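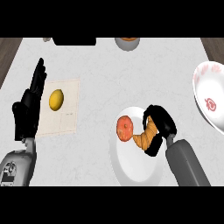
Week 4 handout: looking after the two-arm tabletop cell

Okay, so last week we got everybody logged in and moving the arms with the sliders, and this week is the less glamorous part, which I happen to love. We're going to set the cell up properly, check it, and learn what to do when it starts misbehaving (and it will, usually right before a deadline!). Bring your notebook from Week 3. You'll want the joint offsets you wrote down.

A quick word on names. The real bench upstairs is the Nisallow cell. The simulated copy we all share is called Kestbridge, and it's the one you'll be working in until I've signed your sheet. Anything you do to the Kestbridge settings file gets copied over to the bench later on, so please treat it as if it had real fingers to bend.

1. Before you start anything

Open the log from the last group first. I know, I know, but five minutes of reading will save you an hour. Look for any line that starts with HELD or SLIP and copy the joint number next to it.

Then load the scene with both arms parked. If either arm comes up anywhere else, stop there and fix the parking pose before you go on. I've watched so many people shrug and say "it'll sort itself out once it moves" and then spend the whole lab chasing a wrist that was off from the beginning.

The croissant on the plate is our standard soft-grip item, and the lemon on the mat is the standard hard one. Don't swap them for something you like better, at least not this week. I want your numbers to be comparable with the other group's.

2. Zeroing the hands

Do the left hand first. Send it to the open pose, fingers up and a little spread, well clear of the mat. Type zero left and wait for the prompt to come back. Don't touch the sliders while it's thinking.

Now the right. Same thing, same pose, and then close it slowly on nothing at all. You're looking at the closing curve, and it should be a nice dull straight line until the fingers meet. A bump early in the curve means a finger joint has a bad offset, and the usual suspect is the one somebody typed in with the sign flipped. Ask me how I know.

If you get a bump:
open the hand all the way
reload the offsets from your Week 3 page, one joint at a time
close it again and compare the curves
write both curves into the log, even the ugly one

3. Grip force

The controller talks in counts, from zero up to 4000, and for a long time I taught this by saying "just use something low." That was bad teaching, sorry. Start at 500 for the croissant. Go up in steps of 50 until it stays put when you lift, then add one more step and write that down as your working value.

Most groups land a good way below what they'd guessed. If yours is climbing and climbing and the pastry still slides, the force probably isn't your problem. Check the friction value on the fingertip pads. Somebody resets it to the default every single term (I have my theories), and the default is basically ice.

One more thing on this. The crust is ridged, so where you grab matters a lot. Wrap the fingers over the thick part and come in from behind. Pinching the skinny end works about half the time, and half the time isn't a grip!

4. Keeping the arms out of each other's way

Both arms can reach the middle of the table, so the keep-out zone is the setting I check most often. With one hand working over the plate, the other waits over on its own side near the mat, open and empty. The handover script does this for you, but only if the zone file is loaded, and it doesn't complain when it isn't. Type zones and read what comes back. If it says none, well, there you go.

The bowls stay in the scene file as obstacles. Please don't delete them to make your path planner happy. I can tell.

If the planner refuses a path you think is fine, look at the wrist before you look at anything else. It's wider than people picture it, and it sweeps a big arc when the arm comes in low. Raising the approach a touch nearly always gets you through.

5. When it locks up

A locked joint in Kestbridge shows up as HELD in the log and the arm just sits there looking sulky. The fix is short. Release the object over the plate or the mat, open the hand, back the arm off along the same path, then clear the fault. In that order, please. If you clear the fault with the hand still closed, the simulator tries to catch up on everything it missed, all at once, and you'll see fruit leave the table.

On the Nisallow bench the same mistake costs us a finger tendon, and the Reuter tendons take forever to arrive. We're down to the last spare set. The Bultetti ones fit too, but you have to redo the whole of section 2 afterward, so let's not go there if we can help it.

6. What to hand in

Your two closing curves, your working force value for each item, the output of the zones command, and one fault you caused on purpose and cleared. Around a page is plenty. Hand-drawn curves are fine with me as long as I can read the axes.

The lab is open until 9 p.m. and the simulator is quicker in the evening. Save your settings under your group name, park both arms, and log out before you leave.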